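Robotique de manipulation – notes de cours, séance 2
Compte rendu de la visite chez Oltodix (atelier Turnel)

Le groupe comptait 26 étudiants. L'exposé du matin a présenté la différence entre la saisie à une pince et la saisie à deux bras. Pour un objet long, une seule pince suffit souvent pour soulever, mais l'orientation reste difficile à garder : l'objet peut tourner autour du point de contact.

À la démonstration, la tâche portait sur des objets de formes différentes et des bacs de couleur. Il faut retenir surtout la question de l'enveloppe. Un emballage souple et plissé se déforme sous les doigts, et la largeur mesurée par la pince n'est pas celle de l'objet.
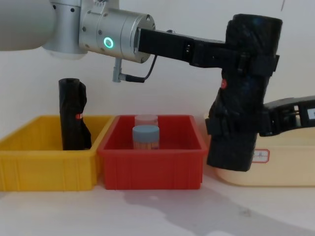 Avec deux bras, on forme une chaîne cinématique fermée. Les deux commandes ne sont plus indépendantes : une petite erreur de position d'un côté devient un effort interne dans l'objet. On peut donc commander un bras en position et l'autre en effort – c'est la solution étudiée au chapitre 4 du polycopié, page 43.

À préparer pour le 21 septembre :
– écrire les contraintes de la prise à deux bras (cas plan) ;
– proposer un ordre de saisie quand deux bacs se touchent ;
– lire la fiche Edby, sauf l'annexe.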